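The Second Life of the Town Drill Hall

By the features desk
Wed 8 January

The drill hall in Ristdale was built for marching, and for most of its life it was good for little else. It had one big room, a high ceiling and a boiler that took until noon to warm the place. When the county put it up for sale, the only early offer came from a developer who wanted the lot for parking.

It was bought instead by Jarman, a small firm that takes on old public buildings and rents them out by the room. The company has now converted 14 of them, among them two grange halls, a bus depot and a school gym. The Ristdale hall was the largest so far and the slowest. Work was supposed to finish in the fall. The last inspection was signed off in December.

Most of the delay was the floor. The original boards had been laid straight onto sleepers over bare dirt, and the back third had rotted through. Crews lifted 107 boards that could be saved, numbered them in chalk and stacked them in the old rifle store. They now line the stairs.

Heating was the other problem. Big open rooms are expensive to keep warm because the heat goes up and stays there. Jarman first priced a lowered ceiling, then dropped the idea after tenants in its other buildings said the height was the reason they had signed. The hall got heated floors and slow ceiling fans.

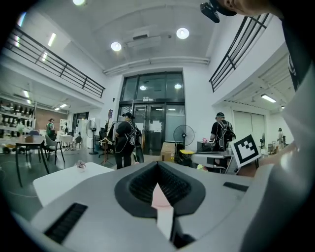 Who rents space in a building like this?

Mostly small outfits that have outgrown a garage but can't fill a warehouse. They want room to spread out, a loading door and a lease shorter than five years. Rents are set by the square foot, with heat included.

Desari, which repairs church organs, took the old rifle store in Ristdale once the boards were out of it. Wonenine, a sign painting shop, has the rooms over the front door. Both moved from strip malls on the edge of town, where the rent was lower but the ceilings were too low for the work.

Not everyone in town is pleased. The hall used to host the spring seed sale and a winter dance, and neither has a home this year. The lease rules set aside 3 weekends a year for public use, fewer than people had asked for. The seed sale has applied for one of them.

Parking is tight as well. The lot holds fewer cars than the old hall did people, and the side street is already full by eight on weekdays. The county has promised a study of the block by summer.

The ground floor is leased through next year. Two rooms upstairs are still open, both facing the rail line.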